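2022-08-24
Surface cleaning and refinishing, bench room

Continued with the gray work surface. The plan from last time was to leave the Grinano topcoat alone until the staining was sorted out, and I have kept to that. Room at 214 on the key list, both vents open, extractor on low.

Washed down with the mild Cesard detergent at 10 ml per liter, then clean water, then a lint-free cloth. Left it overnight before judging. The marks that come up with plain detergent are gone. The ones that remain do not respond to a second pass with the same mix, and I stopped there to avoid polishing the finish unevenly.

Most of the area is an even pale gray with a slight mottle. The discoloration runs in an uneven band, a little browner than the rest, with faint streaks in it. It gets denser toward the middle and thins out again to the right. There is also one small dark speck, and a short thin vertical line lower down. I have logged the speck and the line separately from the band.

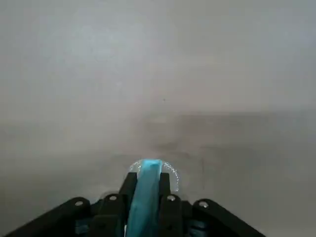
Is the band a stain or wear in the coating?
Undecided until the solvent spot test is done – color moving onto the swab would point to a stain, and a clean swab with no change would point to wear.

Spot test procedure, for whoever gets to it first: Trotport wipe solvent, cotton swab, light pressure, 9 strokes in one direction. Change the swab and repeat once. Do the densest part of the band and one plain gray area as a control. Let both flash off before comparing. Keep the swabs in labeled bags.

For the thin line, run a fingernail across it. If the nail catches, treat it as a scratch and fill before any topcoat. If it does not, include it in the solvent test.

Sanding is on hold. The Araújo pads we have are too coarse for this finish, and the fine ones are on order 2050, due in September. Do not substitute the green pads – they left a haze on the offcut.

To do:
Spot test and control
Nail check on the line
Top up the detergent bottle
Move the offcut back to the rack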